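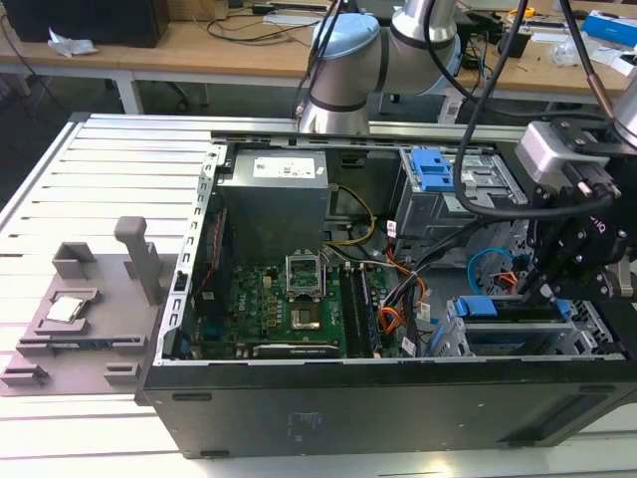
Caron Parts List

Caron is a plain table of desktop computer parts and the machines they came out of. It covers office towers taken in for repair or breaking at the Andport and Paltham shops. The aim is to let someone with a dead machine look up which spare boards, supplies and memory will fit it without opening six other cases first.

Status: usable, still growing. Last full rebuild August 4, 2019.

What is in it

The release is one text file, parts.csv, plus a short file of codes. There are 800 rows. Each row is one part, and each part belongs to one of 300 machines. A machine can have only one row if the rest of it was scrapped before we got to it.

Columns

machine_id: our own number, written on the case in paint marker. Not the maker's serial.
shop: A for Andport, P for Paltham.
part_type: board, supply, memory, drive, card, fan, cooler, cable.
maker: as printed on the part. Blank if there is no print.
label_text: the model number from the label, typed as it stands, with spaces kept.
socket: for boards only. Use the code list.
condition: 1 to 4, see below.
notes: free text, often blank.

Condition codes

1. Tested in a working machine and fine.
2. Looks fine, not tested. 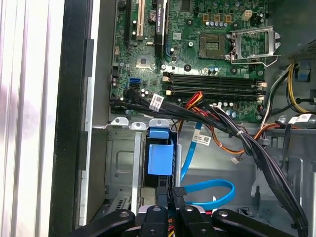
3. Damaged but worth keeping for small parts. Bent socket pins go here unless the board still starts.
4. Scrapped. The row stays so that the machine number is not used again.

Known problems

Older Paltham rows use "PSU" in part_type where the rest say "supply". The load script fixes this, but the raw file does not.

Memory speeds were taken from the stickers. In 63 rows the sticker was gone and label_text is blank. Please don't fill these in by guessing from the board.

Dates of manufacture are not recorded. We tried it in the first batch and gave up, as the makers write them in too many ways.

Loading the file

The file is UTF-8 with commas and a header row. Read label_text as text. Some model numbers are all digits with leading zeros, and a spreadsheet will drop them.

Adding rows

Send new rows to the Nillisgate list in the same column order. Batches of 8 rows or fewer can go in the body of the message. Anything longer should be attached. The next rebuild is planned for October.
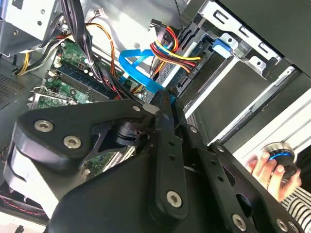
Maintained by Matěj Oravec

Notes on sockets

The socket code is the one most often wrong. Read it from the plastic or the metal frame where it is marked, and look up the board model where it is not. Two boards from the same maker with the same layout can take different processors, so a match by eye is not enough. If you can't find it, enter "unk".

Reuse

Free to copy and change. Keep machine_id as it is if you pass the table on, so that fixes can be merged back.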